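Recovering the Sorting Cell After a Dropped or Snagged Item

Applies to: sorting cells at the Stemton laboratory using the single-finger gripper
Maintained by: Warham Automation Training Office
Revised October 30, 2026

Purpose

This procedure explains how to return a sorting cell to service after the arm has stopped because of a snag, a dropped item or an unexpected load on the gripper. It was rewritten after an event in May, when an operator cleared a fault and resumed the program while a piece of knitted fabric was still caught on the gripper. The arm lifted the fabric, pulled the tray sideways across the table and struck one of the sorting boxes. There were no injuries. The box was replaced and the finger mount was sent to Karppinen for inspection.

The review, led by Indira Iyer, found that the protective stop had worked as intended. The arm stopped at the first snag. The second movement took place because the fault message was acknowledged at the console before anyone had looked at the gripper.

Before you begin

Only operators who have completed the Grena cell course may carry out this procedure. Two people must be present, one at the console and one at the table. Agree on who will do which task, and do not exchange places until the cell is running again.

Do not reach into the tray while the arm has power. A protective stop holds the arm in position but does not remove power from the drives.

Step 1. Secure the arm

Press the emergency stop, even if the arm has already stopped by itself. The person at the console reads the fault message aloud and writes it in the cell log, together with the program line at which the arm stopped. Do not acknowledge the message at this point.

Wait 20 seconds before approaching the table.

Step 2. Inspect the gripper

Look at the finger from both sides of the table. Check for fabric, loose threads, plastic film or anything else wrapped around the finger or trapped at its mount. Knitted cloths and toys with long soft spikes are the items most often found there.

If something is caught, support its weight with one hand and free it with the other. Do not pull against the arm. If the item does not come free easily, stop and call the cell supervisor, who will decide whether the finger is to be removed.

Step 3. Inspect the tray and boxes

Check that the tray lies flat and that its right end meets the row of boxes. If the tray has moved, return it by hand to its position. Replace any torn paper panel, and confirm that the opening in each panel is clear.

Cloths need particular attention. A cloth that hangs over the rim can be dragged by the finger on its way down. Fold it back inside the tray before restarting.

Step 4. Restart at reduced speed

Release the emergency stop, acknowledge the fault and select manual mode. Raise the arm straight up until it is clear of all items, then move it to the home position. Start a test run at 21 percent speed and let it complete 4 picks while the person at the table watches the finger.

During the test run, the person at the table should pay closest attention as the finger comes down over fabric.
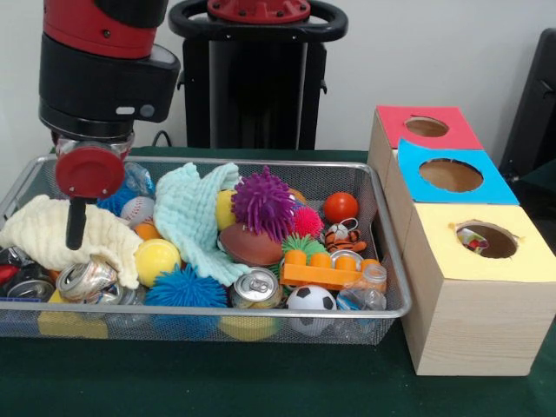
Ruairi MacBrayne asked, when the draft was circulated, whether the test run should be repeated after a change of operator. In his view the May event had as much to do with the handover as with the cloth, and an incoming operator should see the arm move slowly at least once before taking over. The request was accepted. Repeat Step 4 in full whenever the person at the console changes within an hour of a fault.

Step 5. Return to normal operation

If the test run is completed without a stop, select automatic mode and record the time in the cell log. Both operators sign the entry.

If the arm stops again at any point, press the emergency stop and leave the cell out of service. Attach the red tag to the console and report the fault to Evander McIver. A second attempt at recovery during the same shift is not permitted without his written approval.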